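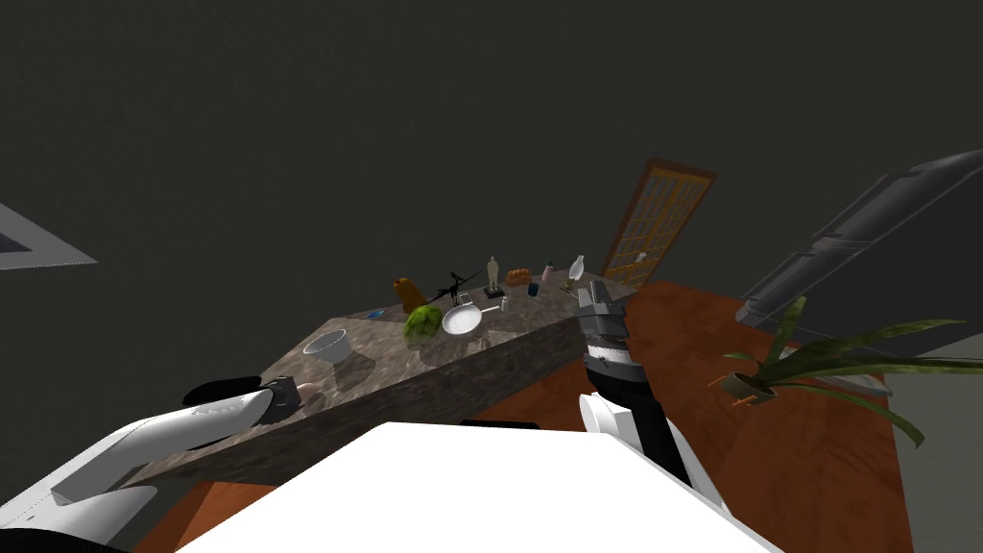 Kitchen world, both arms over the island.

To: robotics club list
From: Malsha Sivakumar
Re: Gririer rules and our kitchen world

On 7/29/20, Thandeka Dlamini wrote:
> I read the Gririer rules again last night. The step limit per
> run is 2,000 and our last full log is 2,454. Are we going to
> cut the task down or make the arms faster? Also, can someone
> tell me which objects are final? I start on the label file
> tomorrow and don't want to do it twice.

Thandeka, thanks for checking the limit. I had the May version of the rules, which didn't have one.

I don't want to speed up the arms. Mandla tried that in the Landry world and the grippers knocked over anything with a narrow base. Most of the extra steps come from the planner moving one arm at a time. If both arms leave the start pose together, we should get under the limit without touching the speed settings. I have that change on my branch and will merge it once Nandi has read it.

Answers by topic, so people can reply to the part they need.

1. Objects

The bread, the green cabbage and the orange bottle are final. So are the black sculpture and the white bottle with the narrow neck. Label those first. The small items are still open, and the drinking glass is a problem of its own. It is clear, and the detector misses it more often than it finds it. I would leave it out of the scored set.
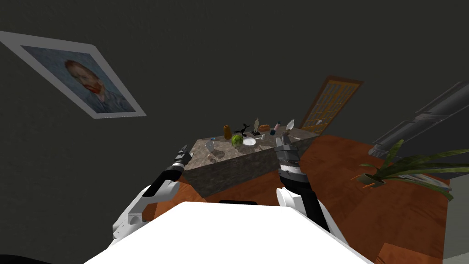
2. Wrist camera

Thabiso asked for the wrist view to be saved with every run, and I agree. With the jaws open you get both fingers and whatever lies past them, and that is enough to tell a bad approach from a bad grasp. Please save it at the same rate as the head camera so the logs line up. 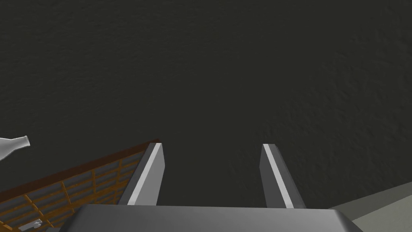

It does make the files bigger. The Hukex drive is nearly full, so delete your old Briltovmont runs if you have finished with them. Keep the config files, as we need those for the report.

3. Who does what

Thandeka: label file, final objects only.
Nandi: review my planner branch.
Mandla: rerun the full task after the merge and post the step count here.
Thabiso: wrist camera logging.

I still need 2 people to read the report draft. Reply to the list, please, and not just to me.

Malsha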